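About Birnwood

Birnwood writes and maintains test procedures for robot arms that work in home and small commercial kitchens.

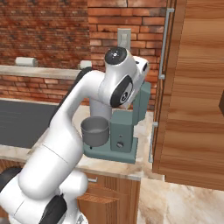
Our clients are arm manufacturers, integrators and appliance makers. They come to us when a task has to be specified closely enough that two teams, working separately, will run it the same way and report it the same way. Most of that work is done in simulation first. A procedure is released for hardware only after its simulated version has passed review.

What we maintain

The Randik procedures cover reaching, grasping and placing near countertop appliances. Each one states the starting pose of the arm, the position of every movable object, the permitted contact surfaces and the stop conditions. Cabinet doors and drawers are treated as part of the work area, and their opening angles are recorded with the rest of the setup.

The Hakside checklist covers the model files themselves: joint limits, collision geometry, mass and friction values, and units. A scene that fails any line goes back to its author with the line number. We do not patch client scenes in review.

How we work

Every procedure has an author and a reviewer, and they may not be the same person. The reviewer runs the procedure from the written text alone. If a question has to be asked, the text is revised and the run is repeated from the start.

A release run consists of 800 trials with logged random seeds. Trials stopped by a software fault stay in the log and are marked as such – they are not rerun under the same number. Results are reported with the version of the scene, the controller and the procedure. Changes to a contact surface or a stop condition require a new release.

We do not certify products. A simulated result is no substitute for a risk assessment of the installed machine, and our reports say so on page 2.

History

The company was started by Notburga Wieser, who had been writing acceptance tests for packaging lines and still signs off each release. The first procedure set was prepared for MacLeish, an integrator of food preparation cells, and parts of its numbering survive in the current documents.

Comments on draft procedures are accepted in writing until the end of June. Please quote the procedure and line number.

Page last revised April 2022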